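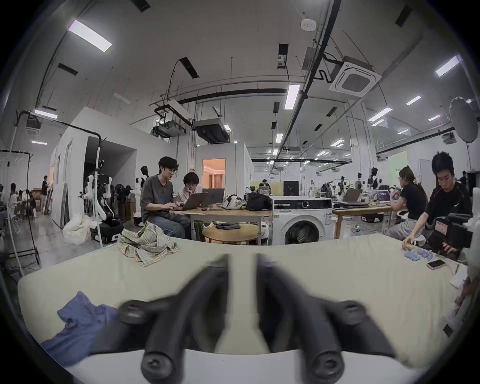
Defne Toprak asks whether a forklift battery has to be fully charged before its first shift. Yes. Charge it to the end of the cycle, let it rest, and check the electrolyte level before the truck goes out.

Questions about Dramon traction batteries

How often should I add water?
Check the cells every 13 charge cycles. Add distilled water only after charging, up to the bottom of the filler neck. If you fill before charging, acid can push out through the caps.

Can I charge during lunch breaks?
Not with the standard Dramon lead-acid range. Each short charge counts as a cycle and wears the plates. If your trucks run 2 shifts, ask us about a spare battery or the fast-charge model.

Will a Dramon battery fit my truck?
Measure the compartment and read the minimum battery weight on the truck's data plate. The battery is part of the counterweight, so a lighter one is not allowed even if it fits.

What does part number 2673 cover?
It is the cable and connector kit. It does not include the charger-side plug, which is ordered separately.

Do you take old batteries back?
Yes, from the Dillwood and Welaria depots. Drain nothing and leave the caps on. Collection from your own site is free for loads of more than 400 kg.

What voids the warranty?
Tap water, a charger of the wrong voltage, and repeated discharge below 20 percent. Keep your watering log, as we ask for it with every claim.

Who do I contact about a claim?
Write to Jintana Srisuk at the Dillwood depot. Include the serial number stamped on the lifting eye side of the tray and a copy of the invoice.

Last updated 8 September 2025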